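3.2 Bench layout and the handling of racks and tubes

The second part of the study looked at how small consumables are set out on shared benches at the Milldale teaching laboratory. Earlier work at the Pliltholm site had dealt mainly with storage in cupboards and drawers. Staff there reported that most delays arose later, once tubes and racks had left storage and were sitting on the bench. For this reason the present section deals only with the bench surface and the items placed on it during routine preparation.

Each work area was treated as a single zone. Users were asked to set out a rack and the tubes required for one task, and to leave all other supplies on the side shelf. Caps were to stay on until the tube was needed. No instruction was given on where the rack should stand in relation to the user, as we wished to learn what people would choose when left to themselves. The observation form, adapted from the Oberholzer checklist, had 67 items and was completed at the end of each session. A total of 200 forms were returned between the start of the trial and the end of May.

Two patterns were common. In the first, the rack was filled before any other work began, and tubes were taken from it one at a time. In the second, tubes were stood directly on the bench beside the rack and were moved into it only when the user was ready to label them. The second pattern was favoured by newer users, who commented that graduation marks were easier to read when a tube stood by itself. More experienced users tended to regard it as untidy, and several noted that a tube with a conical base is easily knocked over unless it is supported.

Rack colour was also raised in the comments. Brightly coloured racks were preferred on pale benches, where clear plastic can be hard to pick out at a glance. Coloured caps were considered helpful for the same reason. An arrangement of the second kind is shown in Figure 2.
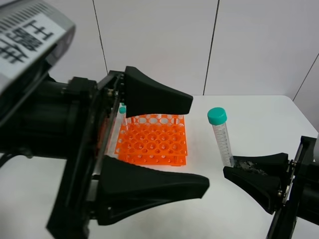

Figure 2. Orange tube rack on a white bench, with a capped centrifuge tube standing to its right.

The Pretano guidelines recommend that a rack be placed within easy reach and that its upper deck be kept clear of loose caps and labels. Our results support this advice in general terms. They also suggest that some open bench space should be kept beside the rack, as users will place tubes there whether or not the layout allows for it. Benches holding up to 500 tubes per day may need a separate area for this purpose, a question taken up in the next section.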